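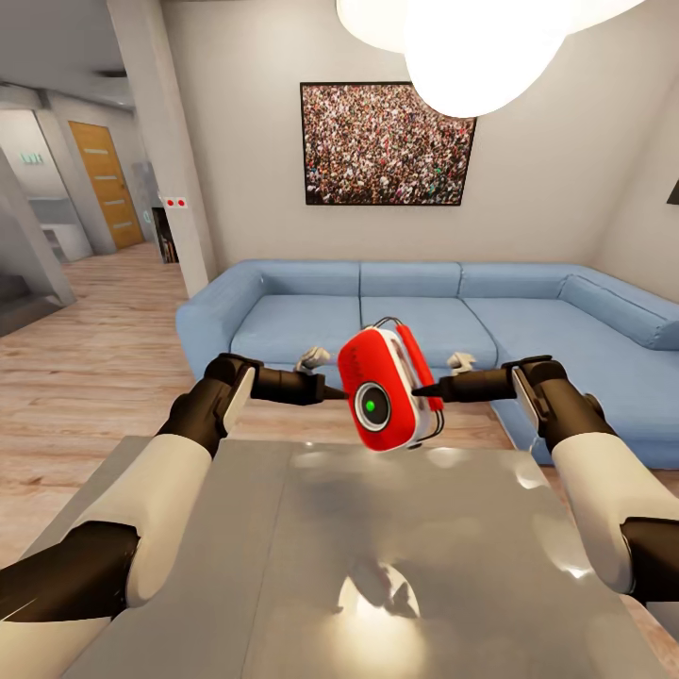 Posted by the Mivgate bench blog, Thursday, filed under Simulation / Two-Arm Grasping

Fixing a two-arm hold that slips, shakes, or shoots the part across the room

So my two-arm hold worked great for weeks, and then I swapped in a new object and everything went sideways. Literally! The arms would close on the red handheld thing, lift it off the table, hang there looking perfect for a moment, and then the device would start to buzz between the fingers and fly off toward the sofa. If yours is doing the same, try these in order. I wasted a whole evening doing them backwards.

1. Look at the collision shape first.
Turn on the collision view in Nandeck (it's under the display menu) and zoom way in on the fingertips. I'd brought the model in through Jostimport, which had wrapped the whole thing, handle strip and all, in one lumpy hull. My fingers were touching a surface that stuck out past the red body. Re-import with a plain box for the housing and a separate one for the handle. Leave the cord out of collision completely.

2. Check the mass.
Mine came in at 1,000 kilograms. Yep. The file was in grams and the importer didn't care. Set it by hand and save it, or it comes back the next time you reload.

3. Stop the arms from fighting.
Each of my arms was holding its own position target, and the two targets ended up closer together than the device is wide. Both sides just kept squeezing. Put one arm in position mode, let the other follow on force, and cap that force. I started at 21 newtons and haven't needed to touch it.

4. Then the time step.
I was running 400 physics steps a second, which is fine for one gripper and pretty rough for two thin fingers pinching a rigid box. At 3,000 the buzz was gone. It's slower, so only bump it up for the grasp part if your setup lets you.

5. Add a drop check before you go near hardware.
Please don't skip this one. When the part popped loose, my script kept closing, and the fingers headed straight for each other. I use the Iyer watchdog script now: if contact goes away on either side, both arms freeze where they are. Test it by deleting the object in the middle of a hold.

I still get a tiny wobble if I tilt the device fast. Haven't tracked that down yet, but I'm suspicious of the wrist damping.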